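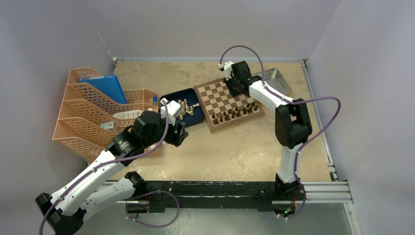
A wooden chessboard with a brown frame and alternating cream and brown squares.

Settimio Ferraro repairs wooden game boards, tea trays, box lids and tabletops at the Trollimley workshop, and most of what reaches his bench has failed in the same way. A flat panel was glued up from solid wood, a rigid frame was fixed around it, and the panel then changed width.

"People bring it in and say it was dropped," Ferraro said. "Sometimes it was. Usually the crack follows a glue line all the way across, and a drop doesn't do that very often."

He has been doing this work since 2000. Before that he built kitchen cabinets for Morelli, where panel movement was handled in the standard way, with a groove in the door frame and a panel left loose inside it. A chessboard or a tray is less forgiving. The owner expects the frame to meet the surface with no gap, and expects the surface to be flat enough that a glass or a pawn does not rock.

The cause is water vapor. Wood takes up moisture from humid air and gives it back to dry air until it reaches a balance. The change hardly affects the length of a board along the grain. Across the grain it is large enough to measure with a ruler on a wide panel, and it differs according to how the board was sawn. A flat-sawn board, with the growth rings running more or less parallel to the face, moves more across its width than a quarter-sawn board of the same species.

"The finish slows it down," Ferraro said. "It doesn't stop it. I've had customers who put on coat after coat of varnish and thought they had sealed the thing. All they did was make it react over weeks instead of days."

His target for new work is a moisture content of 7 percent, checked with a pin meter on a freshly cut end and again after the stock has sat in the shop. He chose the figure to suit the heated houses his customers live in, and said a maker in a damp coastal town would be right to pick a higher one.

The difficult month is December. Heating comes on, indoor humidity falls, and panels that were built in summer begin to shrink. If the panel was glued to its frame on all sides, the wood has nowhere to take up the change and it opens at its weakest point. That may be a glue joint, or it may be a check in the end grain that was already present when the board was sawn.

The reverse case is a panel built too dry and then moved somewhere humid. Here the panel swells and pushes outward, and the miter joints at the corners of the frame open. According to Ferraro, the direction of the gap in the miter is useful. A frame pushed apart by a swelling panel tends to open in a different place from one whose own rails have shrunk.

"A miter that's open at the inside corner usually means the rails got narrower," he said. "The outside tip is still touching. If the outside is open and the inside is tight, the rails got wider. If the whole joint has come apart evenly, I start looking at the panel."

Ferraro keeps a repair log, a paper ledger later copied to a spreadsheet. It holds 196 entries for framed panels. He sorted them by cause last winter and found that 88 came down to a solid panel glued rigidly into its frame. The remainder were spread among heat damage, failed old glue, warping from a finish applied to one face only, impact, and a group he has marked as unknown.

He cautioned against reading much into the numbers. "It's what comes through my door. The ones that hold up don't come in."

Checkered panels add a complication of their own. The usual method in a small shop is to rip strips of a light wood and a dark wood, glue them edge to edge in alternation, crosscut the result into new strips, and then shift every other strip by one square before gluing again. The grain in all the squares still runs the same direction, so the finished field behaves much like one wide board. It moves across the grain and stays nearly fixed along it, and over time a field that was cut square can be measurably out of square.

The two species will also move by different amounts. Ferraro considers this less of a problem than the first, provided the woods are reasonably close. Maple and walnut are a common pairing and he has few complaints about it. He has seen more trouble where a maker chose a dense tropical species for the dark squares and a soft domestic one for the light.

"You can feel it before you can see it," he said. "Run your fingertips across and one color stands a hair above the other."

Some makers try to cancel the movement by rotating alternate squares so that the grain runs at right angles to its neighbors. Ferraro advises against it for solid wood. Each square is then being restrained along one edge by a neighbor that does not want to move in that direction, and half of the joints bring end grain against long grain, which makes a weak glue line. He has repaired several boards built this way, among them one that had shed its squares along the entire middle of the field.

With veneer the same pattern is acceptable. A sheet that thin does not have the strength to fight a stable core, and the adhesive holds it in place. The requirement is that both faces of the core be treated alike. A core veneered on its top face only will cup, sometimes within a few days of leaving the press.

Asked which core he prefers, Ferraro named medium-density fiberboard for anything that will live indoors and good plywood for anything that will be carried. Fiberboard is flatter. It is also heavier, and its corners crush.

"There's a prejudice against it," he said. "Someone paying for a handmade board wants to hear that it's wood all the way through. I tell them they can have solid wood and a visible gap, or a core and no gap. Most of them go and think about it."

The visible gap is his own preference for solid work. He cuts a groove around the inside of the frame and a matching tongue on the panel, glues the tongue only at the center of each end-grain side, and leaves the rest dry. The panel is then held in the middle and is free to grow and shrink toward both edges. A narrow shadow line shows where panel and frame meet. He darkens the tongue with finish before assembly, so that a dry season does not expose a strip of raw wood.

An alternative is to let the panel sit on top of a base and apply no frame at all. Ferraro described this as the most durable construction he knows of for a playing surface. Screws come up through slotted holes in the base, and the panel slides on them as it needs to. He sells very few. The edges show end grain on two sides, and customers tend to regard the piece as unfinished.

On glue he was brief. Ordinary yellow wood glue is adequate for edge joints in boards of this type, and in his experience a clean joint breaks beside the glue line more often than through it. He uses hot hide glue when repairing older pieces so that the next repairer can release the joint with heat and moisture. He once bought a gap-filling adhesive sold under the name Jolitz and used it on two frames. Both are back in the shop.

"It did fill the gap," he said.

Repair of a cracked field starts with waiting. The board goes on a shelf in the shop for several weeks, unclamped, until its weight stops changing. A crack that is filled while the panel is at its driest will be under pressure the following summer, when the wood swells against the filler. Ferraro has removed a good deal of hardened putty from cracks that grew longer after someone packed them.

When the weight has settled he decides whether the frame can come off. If it can, he releases the miters, planes the panel edge, closes the crack in clamps, and rebuilds the edge joint so that the panel floats. If the frame is carved or inlaid and should not be disturbed, he fits a tapered sliver of matching wood into the crack, glued on one side only. The repair remains visible on close inspection.

He turns down some of the work. Printed boards and boards surfaced with foil are sent away, as is anything where the repair would cost more than the owner would pay to replace it. He also declines to flatten a warped board by soaking and clamping, a method he said is widely passed around and which tends to hold until the clamps are removed and the wood dries.

For owners, the advice is ordinary. Keep a board off radiators and out of direct sun. Store it on edge or on a flat shelf where air can reach both faces. Wipe it with a cloth that is barely damp and dry it afterward. A board left lying on a cold stone counter will take up moisture on the lower face and cup upward at the edges, and in mild cases it can be turned over and left alone for a week.

Ferraro is now working through a group of trays and boards from the Cirnasau guesthouse, where they had been kept in a laundry corridor. The first of them went on the shelf this month. He weighs each one in the morning at 8:00 and writes the figure on a strip of masking tape stuck to the underside.

"They're still losing," he said. "I'm not touching them yet."

Interview by Yufang Wan. Quotations have been shortened in places.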